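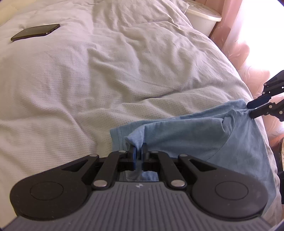
A light blue T-shirt held between the two grippers, from the camera on one of the hand-held tools.

Kimine garment set: hand-held gripper comparison

README, last revised Jan 5, 2023
Maintained by Zhuoran Shen and Xuelian Jin

Hello, and thank you for taking an interest in our laundry! Kimine is a small collection of two-handed folding recordings, made in ordinary bedrooms with a pair of hand-held grippers. We began it in November because we couldn't agree on which fingertips to buy more of, and it grew into something we thought other people might like to have.

What we were comparing

We tried two sets of fingertips on the same tool body. The first set, which we call Danotlow, is stiff and squared off. The second, Stenent, has a softer pad and gives a little when it closes. Everything else (linkage, camera, lens, mounting height) was kept the same for both, as far as we could manage it.

There are 145 recordings in all. We kept 141 for the comparison and put the other four in a folder called "spare", as the two cameras had drifted apart in time and we didn't trust the pairing. They are still quite pleasant to watch, and you are welcome to use them one at a time.

How a recording goes

The garment is dropped on the bed in a heap. The operator finds an edge with one gripper, finds a corner with the other, pulls the cloth straight and folds it from there. Each recording is stopped at 30 seconds whether or not the fold is finished – Zihan Lü was very firm about this, and we have come round to her way of thinking, although it does mean that a fair few shirts are left half done.

We didn't tidy the rooms. Phones, curtains, tubs and whatever else was about have been left in view, and the daylight from the windows is whatever it was that afternoon. If you need even lighting, this probably isn't the set for you.

Things worth knowing before you use it

The lens is very wide, so straight lines bend near the borders and the corners go dark. We haven't corrected this. The lens values are in the calibration folder, one file for each tool, and please do check which tool you have, because Mingxuan Wan and I mixed them up twice.

Thin cotton was easy for both sets of tips. Danotlow was better at picking up a single layer from a soft duvet, while Stenent held on better once the cloth was pulled tight. Thick seams bothered both of them. We would call this a leaning and no more than that, as nearly all the recordings were made by the same two pairs of hands.

Labels

Start and end of each grasp were marked by hand by Zhiqiang Xu, using our little viewer, Cui. Slips are marked too, but only the ones he could see clearly, so please treat a missing slip label with some caution.

Corrections are very welcome – send them to either maintainer with the recording name and the time.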